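Labeling rules for two-arm demos — how strict are you?
Last updated: June 29, 2018

benchrat_ko
So I've inherited the recording guidelines for our two-arm table and I'd love some opinions before I lock them in. We run teleop sessions, save everything, and then people tag each episode as keep, retry or drop. The old rules were one page written by Shona Rakena when the project (we call it Virketti) was tiny, and they basically said "use your judgment." Well, we've got 3,647 episodes now and everybody's judgment is different!

The one I keep going back and forth on is the fixed camera. My draft says every camera has to show at least one gripper the whole time or the episode gets tagged retry. 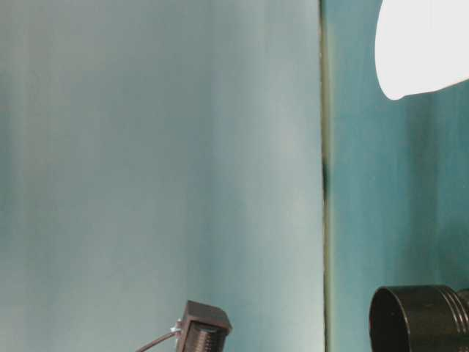
I wrote it that way because I got tired of arguing over each view one by one, but when I applied it to the set we dropped to 3,012, and that hurts. Is anybody else this strict?

tealtable
Way too strict imo. We have two wrist cameras and an overhead, and the only one I insist on is the overhead. If the others wander off, fine, the robot's going to see boring views when it runs on its own too. Your rule teaches people to pose for the camera, which is worse.

mnowak_arms
Disagree with tealtable, at least partly. A fixed camera can't wander. If it doesn't show the work, it got bumped or somebody set it up wrong, and you want to catch that on episode one. Our rule at Watau is a check before each session — open every stream, move both arms to the middle of the table, write down what each view shows. It takes two minutes. After that we don't reject for framing at all.

benchrat_ko
OK the pre-session check I like a lot. Stealing that. Second question then, what counts as a clean start? I say nothing on the table except the task objects. My coworker says scraps are fine.
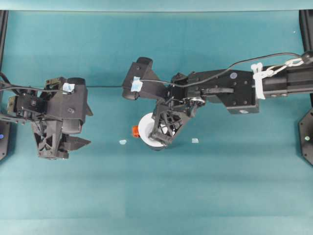

Both arms over the table, right gripper down on the tape roll. Note the little blue scraps on either side of it.

tealtable
Keep it. Real tables have junk on them.

mnowak_arms
Keep it, but tag it! We have a "stray objects" checkbox and I fought against it for ages and now I use it constantly. The thing I'd be picky about is the left gripper. Does your task say what the idle arm is supposed to do? If one operator parks it way back and the next one leaves it right up near the other gripper, you've got two different habits in the same set.

benchrat_ko
Ugh, no, the page doesn't mention the idle arm anywhere. I'll add a line. I was thinking "open, clear of the other arm's path, no more than you need to move it."

yoo_fan22
Lurker here. Please also write down cable routing. We follow the Ceker checklist at my shop and it has you look over every clip and tie before power goes on. Dull, but I've seen a cable snag an elbow and I'd like to not see it again.

tealtable
Cable check, yes, no argument from me. I still say your framing rule is throwing out good stuff.

benchrat_ko
Reran it just now with a stray-objects drop on top and we'd be at 2,886, so that one is definitely becoming a checkbox. Framing rule I'm softening to the pre-session check plus a note field. Tealtable, you get half a win. I'll post the new draft once Shona has had a go at it with her red pen.

mnowak_arms
Put a version number on it. Trust me on that one.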